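Skip to content Products Support Manuals Spare Parts Contact

Skelalwood Support — Espresso Machines
Section 6: Exterior Cleaning

6.1 General

Clean the exterior of the machine before first use and at the end of each working day. This section covers the lid, the water tank, the drip tray and the steam wand. For brewing group cleaning and descaling, see Section 7.

CAUTION: Switch the machine off and pull the plug from the wall outlet. Allow 15 minutes for the cup rail and steam wand to cool.

CAUTION: Do not immerse the machine or rinse it under a tap.

6.2 Materials

- Soft lint-free cloth (Kesura cleaning cloth or similar)
- Mild dish detergent, 5 ml in 500 ml of lukewarm water
- Dry cloth for finishing

Do not use scouring pads, alcohol or chlorine products. These will cloud the tank.

6.3 Lid and water tank

1. Place the machine on a level, non-slip mat. Route the power cord away from the work area.

2. Dampen the cloth in the detergent solution and wring it out.

3. Wipe the lid from back to front. Wipe under the cup rail at the rear.

4. Rest one hand flat on the lid to hold the machine steady. With the other hand, press the cloth against the tank and work along its base, where droplets and smudges collect.
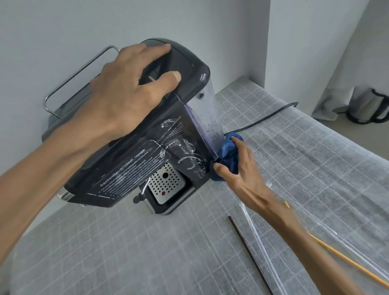 5. Wipe the upper part of the tank with a clean side of the cloth. Dry all surfaces.

NOTE: The printed protective film on the front panel may be left on during cleaning. Do not let water run behind it. If an edge lifts, dry the panel before pressing the film back down.

6.4 Drip tray and steam wand

1. Check the red float indicator. If it stands above the tray cover, empty the tray before going further.

2. Lift off the perforated cover. Wash the cover and tray by hand and dry both.

3. Refit the tray, then the cover. The float must move freely in its hole.

4. Wipe the steam wand from the joint down to the tip. Do not force the joint past its stop.

5. Clear any packing film and loose items from the mat before plugging the machine in.

Replacement tray covers are stocked at the Khunthong and Flistdale service counters. Quote the model number when ordering.

Was this page helpful? Yes (6) No (0) Share

We use cookies to improve this site. Accept Manage settings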